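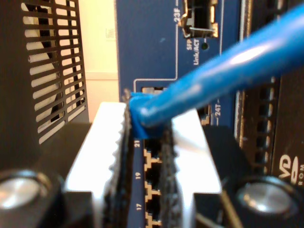 4.2 Question wording and the premium problem

Support for a public drug plan, like the fit of a rented tuxedo, depends a good deal on who is holding the tape measure. We gave our 464 respondents in Vukstead and Maddocks one of 2 versions of the same item. The first asked whether the state should "help people afford their prescriptions." The second asked whether it should "pay for prescriptions through a payroll tax." Support under the second wording was 15 points lower, although the plan described in the paragraph before it was identical to the comma.

The drop was not shared evenly. Respondents with employer coverage accounted for most of it, including a good many who told us later in the survey that they had no idea what their employer coverage cost. Those buying their own insurance moved very little. We suspect they had already met the price of things.

Figure 1. Cable being held at a port panel.

Party identification did less work than either party would like. Among people who had skipped a refill in the past year, the gap between the parties was 13 points, well under the gap on the general question of whether government does too much, which has been wide in every survey we have fielded and shows no sign of embarrassment.

Two cautions apply. The Maddocks interviews were finished in May, after the Onen pharmacy chain had closed its downtown store, and tempers there may have been shorter than usual. The weights supplied by Sovusent also treat renters and owners alike, a choice we inherited and did not enjoy. Rerunning the models without them changes the second decimal place and nothing we would care to defend at a conference.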